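November, workshop notebook, potpourri and dried stuff

Started at 7:40 am because I wanted the racks turned before Deepak got in and began moving things around. The marigold heads on the bottom two racks are still leathery in the middle, even though the petals crackle when you pinch them. I pulled one apart and the base was green and bendy. Those are going back for two more days, and I'm turning the fan so it blows along the racks and not down on them (last time the top layer was crisp and everything under it smelled like a wet lawn bag).

Lavender is done! I stripped the last of the Lachance bundles into the big bin and weighed it with the bin tared out, 2342 grams. That's better than I expected from that batch, the stems looked so skinny. The color held too, a proper gray-purple. The other grower's stuff from October has gone to straw and I'm only going to use it inside sachets where you can't see it.

Orris root. Okay, so I've been putting this off. We have two bags open, the powder and the cut root, and I've been grabbing whichever was closer. That has to stop. The powder makes everything look dusty, like it came out of an attic, and it coats the inside of the glass. Szymon Żak said weeks ago to use the cut root for anything going in a clear jar and keep the powder for sachets, and I nodded and then kept doing what I was doing. From today: cut root in jars. I wrote it on the lid of the bag with a marker.

Test jars, the Alleck blend (orange peel, clove, cedar chips, a bit of bay):

Jar 1, oil dropped on the cut root first, lid on overnight, then mixed with everything else. Smells round and soft after nine days. The clove is there but it isn't shouting.

Jar 2, oil straight on the finished mix. Much stronger for the first three days, and now when I open it I mostly get cedar. There are also oily spots on the orange peel, sort of see-through, ugly.

Jar 3, same as jar 1 but with half the oil. Too weak. I had to put my whole nose in.

So jar 1 it is, and I'd like to see where it stands after four weeks before we fill anything for real. Deepak, if you're reading this, please don't open them every time you walk past, you're letting the good part out (I know it's you, I do it too).

Peel drying. I did half the oranges in thin strips and half in those little stamped stars. Stars curl up like potato chips if they go in the dehydrator loose. Put a second mesh tray on top of them and they stay nearly flat. The strips don't care. 1415 grams of fresh peel went in yesterday, and I'll weigh what comes out and put it on the next page, I want to know what we're really paying for a handful of this stuff.

Containers. The Mirix bowls came, and they're nice, a heavy foot and a wide mouth, but the mix sinks in the middle and you need a lot more filler than the old ones. I tried a layer of plain cedar shavings underneath with the pretty pieces on top and you can't tell from the side. From above you can if you're mean about it. More than 199 grams of mix to fill one without the shavings, so the shavings are staying.
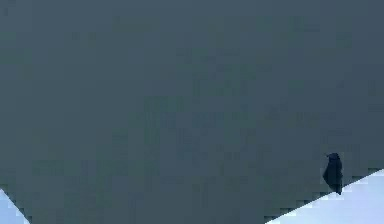

The Jundik jars are the other way around, narrow neck, and whole rosebuds jam in the opening. I used the paper funnel with the tip cut wide and it went fine as long as I shook after each scoop. Any bud bigger than a hazelnut goes to the bowls. Also the corks smell of cork, strongly, and I think it gets into the mix. I've left six of them in a bag with some lavender to see if that helps.

Labels: we have 1087 of the small kraft ones, so no ordering, please. The glue is bad on the curved jars and the corners lift by the next morning. Tying them on with string looked better anyway, though it takes forever and my knots are terrible.

One thing I'm annoyed at myself about. I mixed the hydrangea before writing down the weights. It looks great, greens and faded pinks with the bay leaves, and I have no idea how to make it again. My guess is three parts hydrangea to one of bay, with maybe a fistful of the cedar. Will try to rebuild it tomorrow from that.

To do: turn marigolds, weigh peel, more clove (whole, not ground), wipe out the bottom of the dehydrator, ask Szymon if his mother still wants the leftover stems for her fireplace.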